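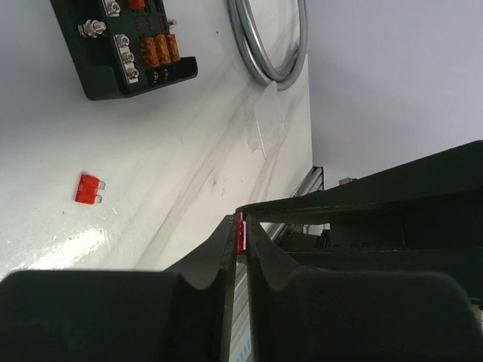

A fuse block with three amber blade fuses in a row, and a red one left out on the table.

The case against the tidy fuse box

Every October the boating and camper van crowd rediscovers wiring, and every October I am told that a decent fuse block will change my life. Drodby sell one. So do Plolau, for around 70 pounds, with a leaflet that uses the word "confidence" twice on one side of paper. I have fitted both and I remain to be persuaded.

I have no quarrel with fuses. A thin bit of metal that melts before your cable does is a fine idea. My quarrel is with the belief that putting them all in one smart black housing makes the wiring behind them any better. Gráinne Kavanagh, who teaches the evening class I went to, has opened up vans with lovely shiny blocks fed by cable I wouldn't hang washing on. The owners had spent their money on the part that shows.

Then there is the matter of ratings. A blade fuse is easy to swap, and so people swap it. The 10 blows, there's a 15 in the drawer, in goes the 15 and the fridge is running again by teatime. Old glass fuses were fiddly and I cursed them, but the fiddling gave you a minute to wonder why the thing had blown.

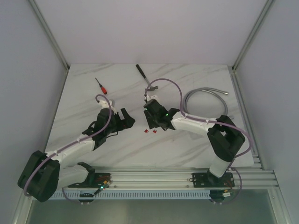
Is a bigger fuse ever the right answer?
Only if the cable and whatever is on the end of it are both rated to take it, and you have checked.

Theophilus Wumbei wrote to me after my last piece to say I was being unfair, and that a block with every circuit in one place at least saves you crawling under a bunk with a torch. He has a point. I would grant him more of it if people labelled the things. My Clistine came with a sheet of 6 stickers, which I found in the glovebox two years later, still on their backing.

So buy the block if you like. Spend the same again on cable and a proper crimping tool, tighten the terminal screws, and write down what each fuse feeds before you put the cover on. The Hennessy catalogue will try to sell you an indicator panel as well. I'd leave it in the catalogue.
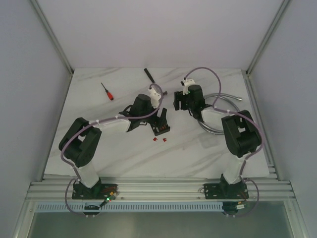 A pale marbled worktop, the sort that shows up every dropped screw.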